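How does a robot know where it is?

Wake up in a strange room and you'll look about for something you recognise. Robot software does much the same, only with more sums and less yawning.

It picks out spots that are easy to find again, such as the corner of a window or the end of a ceiling light. Say it chooses 366 of them. 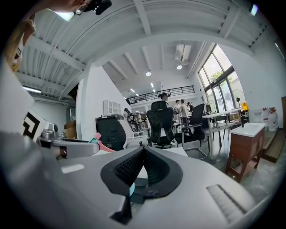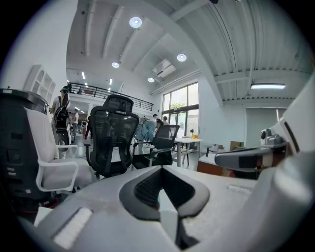
Two views of one room, with chairs, windows and lights to find in each.

Xiuying Fang
Software writer, Arnidex

Next the program hunts for the same spots in a new view. If a light has slid to the left, perhaps the camera has turned right. One light can fool it, so it checks plenty.

People are a nuisance here. They will keep walking off. Good software learns to trust the ceiling, which hardly ever pops out for a sandwich.

Try it yourself: shut one eye, turn your head slowly and watch the door slide past. Your brain does the sums free of charge.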